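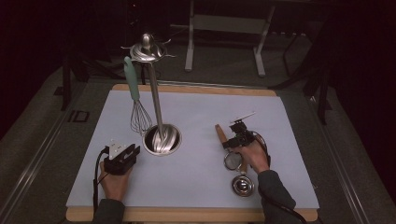

How many utensils should I keep in a countertop crock?

As many as you can pull out one at a time without the others coming along for the ride. For most crocks that's somewhere between five and eight, depending on how many of them have big heads. Whisks take up a lot of room at the top! If you have to hold the crock down with one hand while you tug with the other, move a couple of things to a drawer.

Who writes this page?

I do. I'm Sosina Sisay, and I teach small kitchen organizing classes in Drovenham, mostly evenings, mostly to people who love to cook and can never find the spatula. These are the questions that land in my inbox over and over. The last time I sorted the folder there were 293 of them about utensils alone, and I enjoyed every single one (yes, including the eleven-paragraph one about tongs).

Is steel better than ceramic for a utensil holder?

I go back and forth! Stainless steel doesn't chip, it rinses clean in seconds, and it looks great next to a stove. Ceramic is heavier, so it stays put when you load it with long ladles. If your steel holder tips, put a folded dishcloth in the bottom, or a flat stone if you have one that fits. My own is steel and I've dropped it more times than I'd like to admit. It has one small dent.

Handles up or handles down?

Heads up, handles down, for anything you grab by sight: spatulas, slotted spoons, ladles. You see the business end and you know what you're getting. A balloon whisk is the one I'll argue about. Stored with the handle up, its wires tuck neatly into the holder and don't snag on everything else, and a colored handle is easy to spot anyway. My students in the spring group took a vote on this and it split right down the middle.

What should never go in the crock?

Knives, skewers, peelers, anything with a sharp edge. You reach into a crock without looking, usually while something is boiling over. Thermometers don't belong there either, they get knocked around too much. And tiny things sink to the bottom and stay there until you move house.

Where do the small things go, then?

Give them a low cup or bowl of their own, right beside the crock. Measuring spoons, the tea strainer, the little scoop for the coffee. A small metal cup is perfect. I keep one next to my holder and it has changed how I make breakfast, I mean it. Everything I need before 8 a.m. is within one hand's width.

Do wooden handles need special care?

A little, and it's a nice job for a rainy afternoon. Wash them by hand, dry them right away with a towel, and let them air out before they go back in the holder. Two or three times a year, rub in some food-safe mineral oil, leave it overnight, and wipe off what's left. If the wood feels fuzzy, a light pass with fine sandpaper before oiling makes it lovely again. Gerkasero, the kitchen shop on the corner by my classroom, sells the oil in small bottles, but any food-safe mineral oil will do.

Can wooden handles stand in the crock with metal ones?

Sure, as long as everything is dry. The trouble comes from water collecting at the bottom. If you're in the habit of putting things back a bit damp, choose a holder with drainage holes and set it on a saucer, or stand the wooden ones handle up so the ends aren't sitting in a puddle.

How often should I clean the holder itself?

Once a week if it lives by the stove. Tip everything out, look inside (brace yourself the first time), wash with hot soapy water, and dry it all the way to the corners. Steel holders come up beautifully with a spoonful of baking soda on a damp sponge. Rinse well and buff with a dry cloth if you like them shiny, and I do!

What about the board or counter underneath?

Anything you can wipe in one go works well. I'm fond of a pale surface because you notice the drips. A dark one hides them, and then one day the crock is glued down with honey.

My tools are different heights and it looks messy. Any tricks?

Tallest at the back, whisks and short spoons in front, same as a flower arrangement. If one thing towers over all the rest, hang it on a hook or lay it in a drawer. Or let it tower! My tallest ladle sticks up like a flagpole and visitors always comment on it.

How do I decide what to keep?

Try the box test. Put every utensil you own in a box in December, when you're cooking a lot anyway, and move each one to the crock only when you use it. After 10 days of ordinary cooking, see what's still in the box. Some of it is seasonal and deserves a spot on a high shelf. The rest can go to a friend who's setting up a first kitchen.

I have three whisks. Is that too many?

Do you use three whisks? Then it's three whisks. I have a big one for batter, a little one for dressings, and one I bought because I loved the color.

Can I bring my own tools to a class?

Please do! Bring the whole drawer in a bag if you want. We sort on the long table for the first half hour and it's the most fun part of the evening. The room is upstairs at the Hirnden building, and the door code is in your confirmation note.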